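Notebook, teleop bench, Medmont hand
2026-04-11, W. Strebel
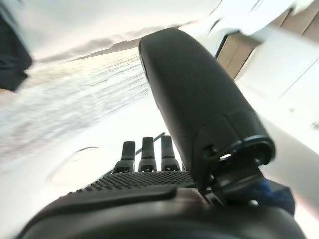
Wrist view with the hand moving. Dotted pad and fingers readable, background smeared.

Second session of showing it the task by remote. Costello wants 278 demos before we train anything. I still don't see why. If the wrist view goes to streaks whenever the operator swings the arm, more of the same buys us more streaks.

Went through 9 of today's runs by hand. Marked 2 as ones I'd be happy to learn from. The rest have the operator hunting for the grasp, backing off, going in again. Andon's notes call this "recovery behavior." Maybe. To me it looks like a person who can't feel what the fingers are doing.

Also not sold on the glove mapping. My thumb and its big finger don't bend in the same place, so I end up steering by eye and ignoring my own hand.

The Hadalcombe set had 2,130 demos and people keep bringing it up. Different hand, different task. Leave it out of the report.

To do: shorter exposure on the wrist camera, slower approach, then redo the same 9. Tag blurred stretches before anyone trims them. Ask Costello where 278 came from.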